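Battery range is the wrong headline figure
Abundio Maldonado
29/01/2026

Every power wheelchair brochure leads with range. The Skesance quotes one number, the Nalto quotes a larger one, and purchasers compare the two as though they had been measured on the same footpath. Most test figures come from a level indoor circuit, a light occupant and a new battery. Change any one of those and the number stops being useful.

My own view is that kerb and gradient behaviour should be printed first. A chair that stalls on a wet driveway ramp has no practical range past the letterbox. I would ask for three things: the steepest slope on which the chair can stop and restart under full load, motor temperature after repeated climbs, and the distance it rolls back before the park brake engages. The last is rarely published, although any competent workshop can measure it.

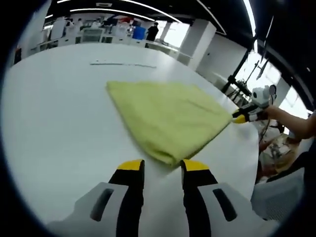
Folding frames complicate the matter. The cross brace saves boot space but adds pivots, and pivots wear. On the older Drosdale chairs I serviced, play in the centre bolt showed up as a pull to the left long before anyone noticed the frame was loose. The usual response was to reprogram the joystick. That hides the fault for a few months and wears the castor bearings in the meantime.

Funding rules make it worse. An assessor with $2000 left in an equipment budget will generally approve a bigger battery, as it has a line on the form. A $1155 service plan with annual brace and brake inspection has no line, so it is treated as an extra. I consider the service plan the better purchase for most outdoor users – particularly in hilly suburbs.

Suppliers will say that clients ask for range. They do, and it is the figure they have been shown. Put restart gradient and rollback on the front page, move range to the specifications table with its test load stated, and the questions asked in the showroom will change.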